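Tranero Hand-Guide Kit

I've been building these kits for a while now, and the question I get most is still "so do I have to program anything?" Nope! You grab the handle (or sit down with the little follow-me controller, more on that in a second), you do the job the way you'd normally do it, and the arm's motions get saved as you go.

The kit comes with two ways to teach. The wrist handle clips on behind the gripper, and you push the arm around yourself with the motors gone soft. I like it for big easy moves. The controller is a small copy of the arm that sits on your side of the table, and whatever you do with it, the real arm does too. It took me an afternoon to stop overshooting, and now I use it for nearly everything, especially picking up small stuff.

My own practice table is mostly play food and dishes, with cups lying on their sides and a banana-like toy in the green bowl. Cups on their sides are great practice, by the way. You have to think about which way the fingers come in, and you'll do it badly at first. Keep going.

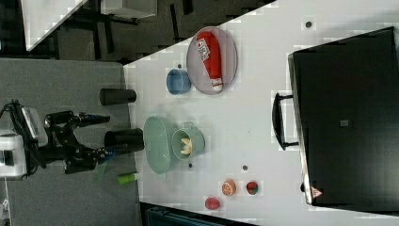
What's in the box

Wrist handle with quick clip
Follow-me controller, Vikdale grip version
Foot pedal (tap to start a recording, tap again to stop)
2 cables, both the long kind
Printed setup card, and my email if the card lets you down

Memory and recordings

The pedal box holds 100 recordings before you need to move them to a computer. I once did 78 in a day and my wrist was not happy, so take breaks. Throw out the sloppy ones while you still remember which they were. A long pause in the middle gets saved along with everything else, and the arm will happily learn to stand there and think.

Will it fit my arm?

It fits the Zakik and the Barros short-reach arms with two-finger grippers. For anything else, write to me first, please. I'd much rather answer an email than take a return!

Price

$504, shipping included. Spare handles and pedals are sold separately.

Edileuza Rangel
Page updated 26/04/2020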